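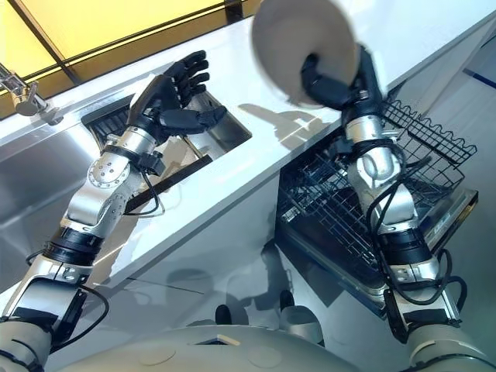

Progress Report / Water and Energy Retrofit, Marar Housing Block

Period covered: March to August
Submitted by: Balakrishnan Krishnan, Cirnberg
Submitted to: Ashwin Kotian, Grandach Fund

1. Status

Work under the Marar grant is on schedule in the east wing and two weeks behind in the west wing. The delay comes from the riser valves, which were delivered with the wrong thread and had to be returned to the supplier. Replacements arrived in July and are now fitted on all floors except the top one.

Hot water supply lines have been insulated in 36 apartments. Low-flow fittings are installed in the same apartments. Submeters are in place but have not been commissioned in the west wing, so consumption figures in this report refer to the east wing only.

2. Metering

Logging in the east wing began in April at 15-minute intervals. The data set is complete apart from one gap in May, when the gateway lost power during switchboard work. Readings for the gap were not estimated. The affected days have been left out of the comparison.

Total hot water use recorded in the east wing for June was 884 cubic meters. The baseline for the same month is still being checked by Senthil Warrier, who found that the old bulk meter also served the ground-floor laundry. We will not report a percentage saving until the laundry load has been separated. 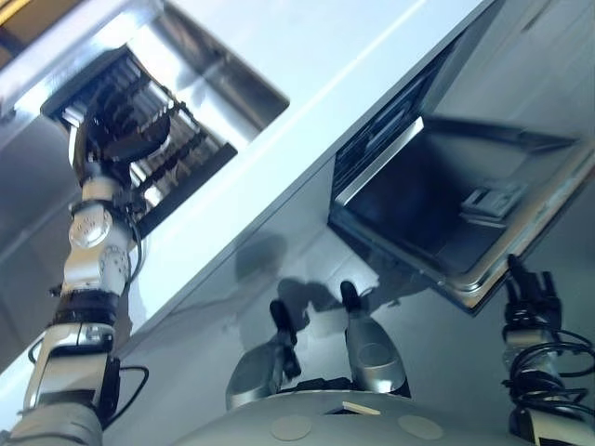

The laundry branch now has its own meter. Two full months of readings are needed before the baseline can be corrected, and the first will close at the end of September.

3. Circulation pumps

Both pumps in the plant room were replaced. The new units run at variable speed and are controlled by return temperature. The initial set point left the upper floors short of hot water before 7 a.m., and 14 complaints were logged. Ajith Arumugam raised the set point and rebalanced the top-floor loops. Complaints stopped the following week.

One check valve on the standby pump is noisy at low flow. It is covered by warranty and will be changed when the west wing is next isolated.
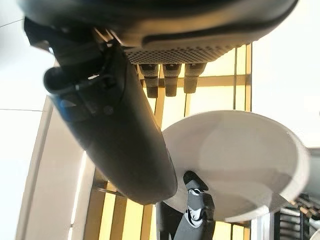

4. Budget

Spending to the end of August is within the approved total. The valve return caused no direct cost, but extra site attendance was charged to contingency. We request approval to move the unspent training allowance to the commissioning line. A revised budget sheet is attached as Annex B.

5. Next period

Commission west wing submeters. Complete top-floor valves. Issue corrected baseline. Aravind Fernandes will handle tenant notices for the remaining shutdowns, with at least 48 hours' notice for each.

The Plomutgate site survey is outside this grant and will be reported separately.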